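Cell 2 pre-collection checklist, with inspector's comments
Site: Flokstead, bay B
Inspector: Ghazal Jalali
Day: Tuesday, before the morning shift
Covers: physical arm, simulation workstation, storage for the Cledden example set

Mark each line OK, FIX or HOLD. A HOLD stops collection until it is cleared and signed again.

1. Emergency stop, operator side. OK. Pressed and reset twice.

2. Emergency stop, door side. OK. Label is peeling. Replace when convenient.

3. Floor marking and barrier. FIX. Tape has lifted at the corner nearest the door. Someone will catch a shoe on it. Retape before the arm is powered.

4. Arm speed limit in teaching mode. OK. Set to 30 percent. Do not raise it for new operators.

5. Gripper pads. OK. Left pad shows wear but still within the limit on the Shirazi sheet.

6. Cables and strain relief. OK.

7. Operator seat and hand controller. FIX. Seat does not lock at the lowest setting. Two operators have asked for this since June.

8. Free disk space. OK. 68 percent free at the start of shift.

9. Simulated camera view. HOLD. Comments follow.

The simulated view has to show the arm, the gripper and the work surface clearly enough for a person to say what the arm is doing. Check it by eye at the workstation before the first episode is recorded. A file that opens and has the right length does not pass on that alone. Last checked on episode 2303.

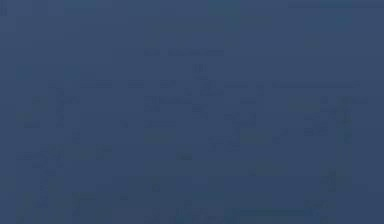
Item 9. Simulated view, dark slate blue with faint rows of marks. No arm, gripper or surface can be made out. Not accepted.

The rows look something like washed-out text or a table, but I could not read any of it. There are a few lighter greenish patches as well. I have not tried to guess the cause and the operator should not either. Log it, leave the settings alone and pass it to the simulation desk.

Do not brighten or sharpen frames like this one to get them through. Move the whole episode to the quarantine folder, joint data included. If the pictures and the arm readings get split up, we lose the match between them and the learning system is trained on half an example.

10. Episode labels. OK. Task name, operator initials and result filled in on all entries I opened.

11. Failed attempts kept and marked as failed. FIX. One operator has been deleting them. They are wanted in the set.

12. Spot check of stored episodes. HOLD. 100 to be opened by hand once item 9 is cleared.

Signed for items 1 to 8, 10 and 11: G. Jalali
Items 9 and 12: open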